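Part-time bench help wanted: gauge clusters, dash electrics and a lot of tiny screws

Hi, I'm Chibuzor Ekwueme, and I run Nustach, a small shop that repairs instrument clusters and dashboard electrics for older cars. If your speedometer sticks, your fuel gauge thinks the tank is always half full or your odometer quit back when you were still in school, people send you to me. I started doing this on my kitchen counter, moved it to the garage, and now I rent a unit on the Ululum side of town, behind the tire place. There's more work than I can get through, so I'm looking for one person to come in and share it.

It's 2 shifts a week to begin with, noon to 6 p.m., and you can pick which ones as long as you stick to them. Once we get to December I'd like to bump that up, because everybody parks their project car for the winter and mails me the dash! Last winter I took in 294 clusters. I was still boxing up the last of them when people started driving again, and I don't want to do that to my customers (or my back) a second time.

What you'd be doing: mostly taking clusters apart, cleaning them, and putting them back together after I've done the board work. You'd swap bulbs and bulb holders, replace cracked lenses, reseat the printed circuit on the back, and run each one on the test bench before it ships. After a month or so I'd start you on soldering if you want to learn it. Stepper motors first, they're pretty forgiving. Odometer gears come later, and those come with some paperwork, so I'll be looking over your shoulder for a good while.
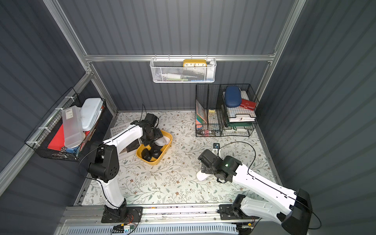
You'd also answer some email. People write in wanting to know why their new LED bulbs don't dim, or why the charge light stays on, and most of the time it's one of the same handful of answers. I've got them typed up. I just need somebody who can tell which one fits and be nice about it, even when the person has already replaced the alternator twice.

You don't need a certificate or a degree. I'd like you to have fixed something on a car yourself, even if it was only a door speaker. You should be able to read a simple wiring diagram, or be willing to sit down with one until it makes sense. Steady hands help. So does labeling things, and I mean really labeling them, bag and marker, every time. If you're the kind of person who ends up with leftover screws and shrugs, we'd drive each other nuts.

Pay is by the hour, every two weeks, and we can talk about the rate when you come by, depending on what you already know. There's a paid tryout of one afternoon. I'll hand you a cluster from my junk shelf and we'll go through it together, so don't stress about it. You can use my tools, but bring your own if you have favorites. Parking is free and the 60 bus stops at the corner. The coffee is decent. The radio is negotiable up to a point.

If you've worked on Ghauri gauges before, please say so, because I've got a whole shelf of them waiting and I'm slow at them.

To apply, stop in at Unit 353, Usaditz Road, any afternoon after 1, or drop a note through the mail slot with your phone number. Tell me what you drive, what's wrong with it, and what you've tried so far. I don't need a résumé, but I'll read one if you've got it. I'll call everyone back either way, usually in the evening once the phone quiets down.

Chibuzor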